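To: facilities-list
Date: Aug 2, 2023
Subject: Re: Blinds on the glass between the meeting room and the office

Thanks for the replies so far. I went through the room again after lunch, so this is where things stand.

The blinds on our partition are white horizontal venetians, cord operated. With the slats partly open you still see through to the office next door and its rows of fluorescent lights, and that was the complaint back in January. People in meetings find it distracting, and people at their desks don't enjoy being looked at.
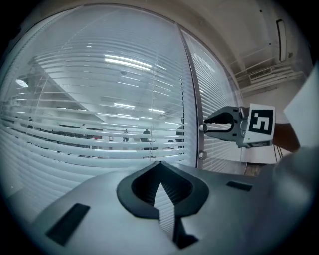 Hallgrímsson wrote:
> We had the same trouble at the Mallura office. Closing the slats fixed the
> view but made the room gloomy, so everybody opened them again inside a week.
> We ended up putting frosted film on the lower part of the glass and leaving
> the blinds half open. Ours is 42 cm high and I would go higher if I did it
> over. Film cost us $571 with labour, one long wall.
>
> Are you keeping the blinds or replacing them?

Keeping them. They work, and the slats are only dusty. The quote from Pandville for new ones came with a wait of up to 20 weeks and I don't think we need them.

As for film, the bottom of the left panel is frosted already, below the lowest slats, so part of your suggestion is done. What it doesn't cover is eye level when you're sitting down. From a chair you still make out people on the other side as dark shapes, and they move around a fair bit.

So the plan is to tilt the slats a little further, wipe them down, and see whether that is enough before anyone spends money on more film. 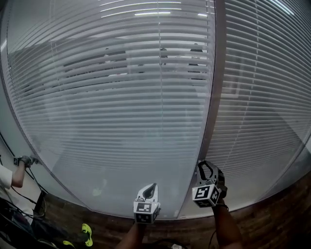
The cords need a look as well. I'd like each one to have a proper cleat on the mullion — tape marks the metal. Nostus sells a plain grey one and I have asked for a price.

For cleaning, please use a dry cloth on the slats and start from the top. Spray cleaner runs down and leaves streaks on the glass. Keep the floor along the base strip dry too, it's wood grain and shows every drip.

If anyone has a colour preference for the cleats, reply to the list by the end of the week.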